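Bring back the shared lunch hour
Peadar Scanlon
2/13/18

When I started at Sandhu, the whole place stopped at noon. A bell went, the phones were left to ring, and 70 people sat down in the same room. Today the company has 275 staff and a canteen with a new floor, and most of them eat at their desks.

I think we lost something when flexible breaks came in. They were sold as a favour to workers, and for parents of small kids they were. For the rest of us the break got shorter each year until it was a sandwich over a keyboard.

My old supervisor, Gearóid Moriarty, settled more disputes over a cup of tea than the grievance process has since. He knew whose mother was ill and who was looking for a transfer. You can't learn that from a survey. 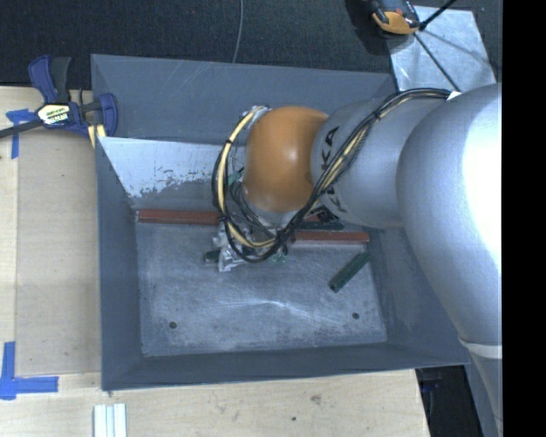 The cost argument

Managers tell me a common break is too expensive. Customers expect an answer at 12:15, they say. Some do. A roster of six people could cover the phones, and those six could eat together at one.

Sze-wing Yau tried it at Fenasa last July, with nearly everyone off at the same time. She had complaints for a fortnight, mostly about the queue for the microwaves, so she bought more microwaves. The arrangement is still in place.

I would make it part of the enterprise agreement: 45 minutes, away from the desk, at the same hour for each site. Anyone who wants to eat alone can take a book to the park.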